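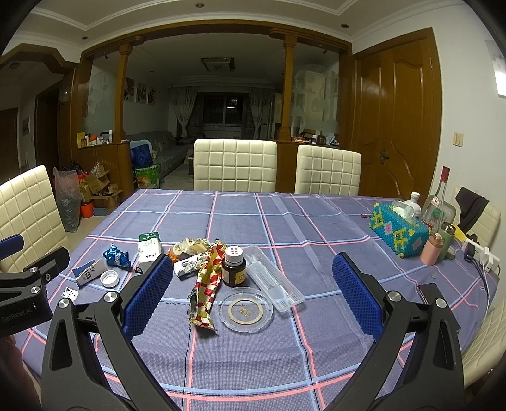
Ok quick one tonight, I have a load of towels in the dryer and it buzzes in twenty minutes.

So a bunch of you asked about the paper. The mail, the school forms, the manuals for appliances we don't even own anymore. I finally did it. Took me most of November and then I got stuck and only picked it back up after Easter.

Background for new people: when my aunt moved in with us she brought her filing cabinet. Plus mine. Plus the Drawer. You know the one. I could not find our car title for 3 weeks and I cried in the hallway, a real cry, over a car title.

That was when I called Efthymia Panagiotou. We met at a swap night years ago and she has been doing other people's offices since then. She came over with a roll of painter's tape and no bins. NO BINS. I had already bought bins. She made me leave them in the trunk of the car until the very end, and I ended up returning all but two.

Her method, as best I can remember it. Everything out on the floor of one room. Tape on the floor, one square per person in the house plus one for the house itself. Every paper goes in a square or in the shred bag. No reading! I am a reader. I found a birthday letter from 2009 and she took it right out of my hand and put it in my square for later. Rude, but we were done with the first cabinet by lunch.

Then the squares become folders. I use Grello for the labels, it's a little free thing that prints on plain adhesive sheets, nothing fancy, the fonts are ugly. I tried Wovum first and it wanted me to make an account and watch a video. No thank you.

I did keep a tally bc I knew my husband would not beleive me. 1,807 sheets to the shredder. 186 kept. The shred place charged by weight and I'd have paid double.

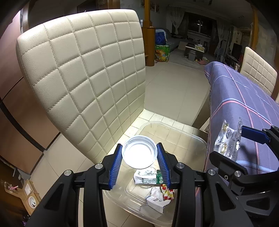 Cap, wrappers, clear bin

What's left to do. Photos, which I'm scared of, nearly 300 loose ones in a cookie tin and that's only my side. And the warranty stuff, I think I'm going to scan it and toss it. Maximiliano Arrieta left a comment on the last post saying to staple the receipt to the manual and keep both, and I did that for years and thats how I got the Drawer. But if it works for you, do it.

Also Efthymia says go through the house square once a year, same week as taxes. I wrote it on the calendar in pen.

Somebody asked where the folders came from. Torkau, the plain gray ones, they come in a pack and the tabs don't bend. Dryer's going. Photos next time, maybe.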